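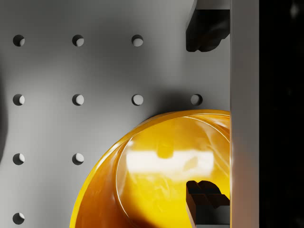
About Nestudix

Nestudix is a shared workshop with a robotics bench. We build small robot arms and grippers, and we rehearse what they do in simulation before we run it on the real hardware. Most of us do this in the evenings after other jobs.

The workshop started in the garage of Vasco Barros, who wanted an arm that could put away dishes and found that the arm was the easy part. Deciding where the fingers should go took longer. When the garage got too full, he rented a unit on Brireneck and put up a notice offering the other half of the bench to anyone building something similar. It now has 57 members.

What we work on

Our main project is called Mota. It is a tabletop arm with a two-finger gripper, made to be built by one person with hand tools and access to a printer. The drawings and the parts list are kept at the workshop, and members can take a copy home. Many do the assembly on a kitchen table and come in for the wiring.

The second project is Nulon, our set of simulated practice setups. Each one is a work surface, an object and a gripper seen up close. The one at the top of this page uses a glossy yellow bowl on a gray pegboard, with the dark fingers facing each other across the rim. Rims are a good exercise. The gripper has to come in at the right angle with one finger inside the bowl and the other outside, and a small error in height means it pushes the bowl away.

We render reflections and shadows on purpose. A shiny bowl under an overhead light gives a vision program a bright patch that has nothing to do with the shape of the bowl, and we would like to see our code get that wrong on a screen first. Pegboard is in there for the same reason. A regular grid of holes is useful for judging position, but it can also confuse a program that is looking for round things.

How a build goes

A new member usually starts with a gripper and leaves the arm for later. You print the finger bodies, fit the servo, and check that the fingers close evenly. After that you load the same gripper into Nulon and try to pick up an object there. We ask for 200 simulated attempts before the first real one, logged in the workshop notebook with the settings used. Failed attempts get logged too – those pages are the ones other members read.

Real runs are done on the long bench by the back wall. Keep the stop switch within reach and roll up loose sleeves. Plastic dishes only.

Space and equipment

We have 16 bench places, two printers, a drill press, a soldering station and three desktop computers set up for simulation work. There is a shelf for unfinished projects. Please put your name on anything you leave there, including boxes of screws.

The space is not set up for large machines. If your arm weighs more than you can carry up a flight of stairs, talk to us first.

Joining

Membership is monthly and covers bench time and use of the computers. Filament and electronic parts are paid for separately at cost. You do not need a technical background, though you should be comfortable with a screwdriver and willing to read some code. Visitors are welcome on open evenings, and Vasco is normally there to show people around. Our next intake of beginners is in November.

Page last updated 23 Feb 2025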